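Work and Automation, Unit 5 handout
Last updated: Mar 31, 2023

Read before class. Bring it with you, I'm not printing extras.

Topic: what happens to a job when a machine takes part of it. Part, not all. Most cases you'll meet are part.

Case for this unit = Sanomine, packs sample kits and small household orders at Ellolbridge. Two lines. One arm went in last July on the mixed-goods bench, second one is on order. Before the arm: 829 mixed orders a week by hand, one shift. I have the shift sheets, ask if you want to see them, they are a mess.

1. Tasks, jobs

Keep these apart in your essays. A job is a bundle of tasks. The arm got one task: pick up an item, put it down where it should go. Everything else in the bundle stayed with people:
- reading the order
- deciding if an item is fit to send
- laying things out so they can be reached
- wrapping
- talking to the customer when it goes wrong

The pick-and-place part looked like the whole job from the manager's office. On the floor it was the part people did while thinking about something else. Keep that gap in mind, it comes back in section 4.

2. Why mixed goods are hard

Identical boxes on a belt: old problem, fixed decades ago with fixed tooling. Mixed goods on a bench: every item wants a different grip. Flat thing, you need an edge. Narrow-necked thing, you can tip it. Soft-sided cup, squeeze too hard and it gives. People do this without noticing. An arm has to be told or has to learn it, and either way a person puts in hours first. Those hours are work. Who gets paid for them, and at what grade? Sanomine had no grade for it. First months it was booked as "general duties".

Typical spread of stuff for one arm: a cup, a small bottle, a phone lying flat. 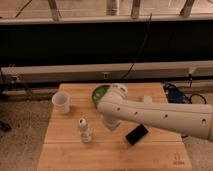 Marichka Yurchenko wrote back on the draft of this handout that I make the old job sound better than it was. Her wrists were gone by the end of a week of mixed orders, she says, and she would not go back to picking by hand for the same money. What she minds is the waiting. When the arm stops she has to stand there until somebody clears it, and the clock on her target keeps going.

Fair point, leaving it in. Two things to pull out of it:

a) Physical load went down. Don't skip this in your essays just becuase the rest of the story is less cheerful.
b) Pace is now set by something she can't hurry. Older writing calls this machine pacing. Usually discussed for belts and looms. Same idea.

3. The new tasks

What got added, from Salma Bouzid's task list (she kept one for 15 shifts, good model for your own fieldwork):

- setting the bench before a run
- watching
- stopping it
- starting it again
- writing down why it stopped
- explaining to the supervisor why it stopped

The last two take longer than you'd think. She logged 669 stops over those shifts. Most were short. But a short stop breaks up whatever else you were doing, so "the arm frees people for other work" needs checking every time you see it written. Free for how long at a stretch? Ask that.

Also note the skill question. Salma can tell from how a bottle is standing whether the pick will go wrong. Real skill, learned on the floor. Not in her job title, not in the Prokitz training pack either (that's the software side, covers buttons and safety only). Skills that don't have a name tend not to get paid. Compare with the typing pool reading from Unit 3.

4. Bench layout as a decision

Small point but I want you to look at it. Somebody decides what goes on the bench and where. Open things like bowls can have loose contents. A glass is see-through and that can be a headache for a camera. Put the glass at the back or the front, near the bowl or away from it, and you've changed how the run goes and how often a person has to step in.

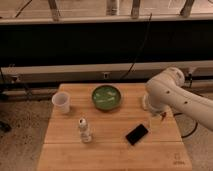

At Sanomine layout was first set by the engineers from Biswas, who came in, measured, left a drawing. Staff followed the drawing for a while, then quietly moved things. Stops went down. Management found out from the numbers and at first treated it as a rule being broken. Later the new layout became the drawing. No one's name is on it.

So: who owns an improvement made by the people running the machine? Suggestion schemes are one answer, rarely generous. Bargaining over it is another. See the second reading, skip the appendix.

5. For the essay

Pick one workplace you know. Yours, a parent's, a cafe, a library, whatever. Write up one task that a machine took over and what grew up around it. Cover what left, what stayed, what is new. Talk to at least 2 people who do the work, on different shifts if you can. Managers don't count toward the two.

Don't give me predictions about the year 2050. Dont pad.

Interview consent forms are in the folder outside my office. If you run out, copy one.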